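3.2 Sponge replacement and storage in shared kitchens

The second part of the study looked at how long households keep their cleaning sponges and where they put them between uses. Participants came from two housing developments, Wallamar and Arnby, both of which have a mix of single-family units and units with shared kitchens. We mailed 1266 questionnaires in July and followed up with a reminder card four weeks later. Households that returned a form were asked whether they would also keep a kitchen diary, and 100 of them were chosen by lot to do so.

The diary asked for very little. Each time a sponge or brush was thrown away or moved to another job, such as cleaning the bathroom or the car, the household wrote down the date and the reason. Smell was the most common reason given, followed by visible wear. Very few households replaced anything on a fixed schedule, even when they had told us on the questionnaire that they did. We kept both answers in the data set and treated the diary as the better record.

Storage was coded into four groups: flat on the sink or counter, standing in an open holder, hanging, and inside a closed cabinet or drawer. Wire baskets were counted as open holders, whatever their size. Bottle brushes were coded separately from flat scrub sponges because their handles allow them to be hung.

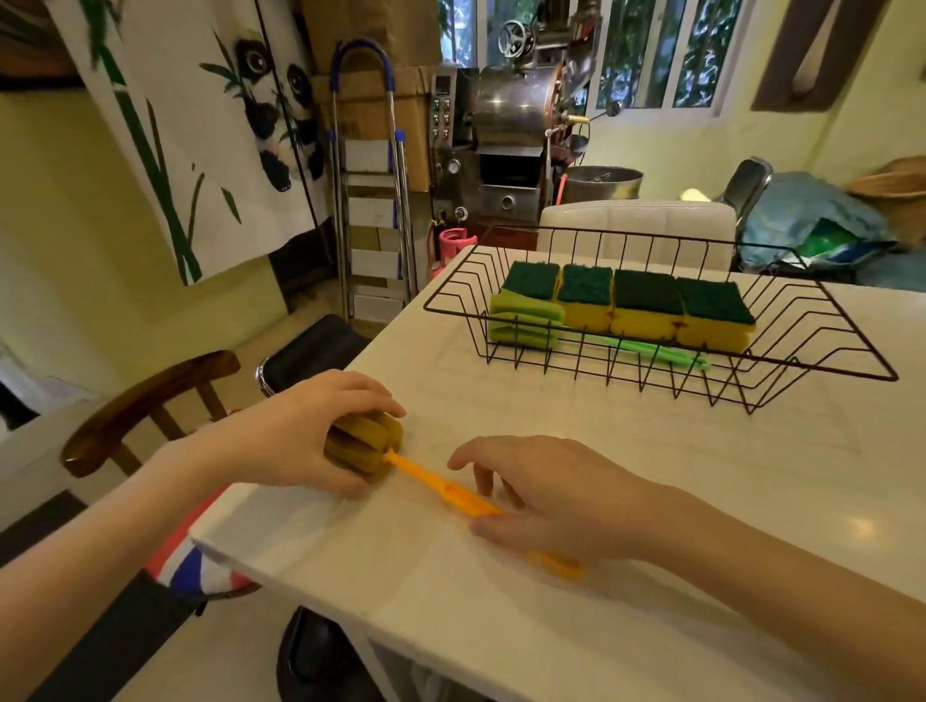

Figure 4. Scrub sponges upright in a wire basket (coded "open holder"), with a sponge-headed bottle brush on the table in front.

I never thought of the basket as storage, it was just where the sponges ended up, wrote one respondent at Arnby. Comments of this kind were frequent on the open-ended part of the form. They suggest that storage is often a matter of habit, and that asking people to name their "storage method" may have confused some of them. For the second mailing at Gilidar we changed the wording to "Where is your sponge right now?" and got fewer blank answers.

Sponge-headed bottle brushes raised a separate problem. The head is thick, and on many models it is built up in layers or grooves. Households with small children used these brushes daily, while others kept one for vases or water bottles and used it up to 25 times a year. The two groups should not be compared on age alone — a brush that is two months old in one kitchen may have seen more use than a two-year-old brush in another. We therefore report bottle brushes by number of uses as well as by age. 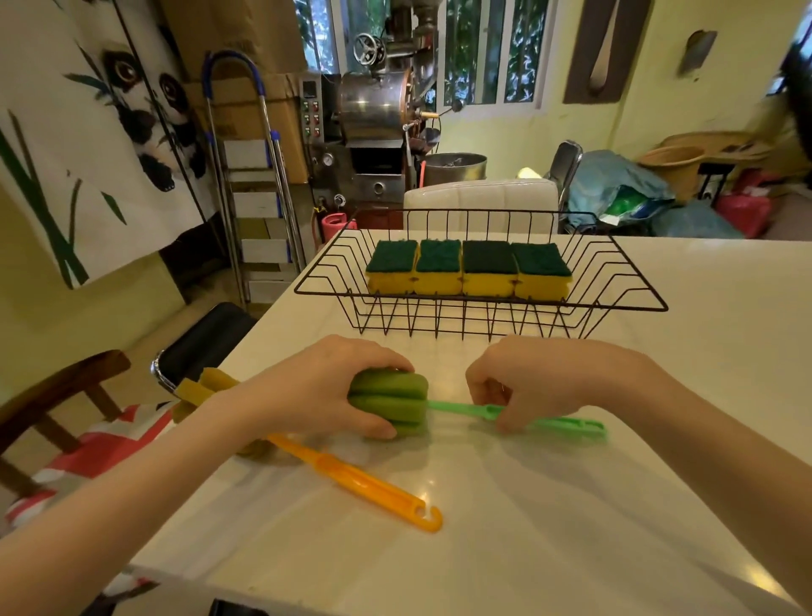 Should a bottle brush be replaced as often as a flat sponge? Our data do not support a single interval for both, and we suggest going by use and by the state of the head.

Handle design was recorded only as "loop or hook" or "plain," following the form used in the earlier Hartono survey. Households with plain handles mostly laid the brush down beside the sink. Those with a loop or hook were more likely to hang it, although many had no hook or rail within reach and laid it down as well.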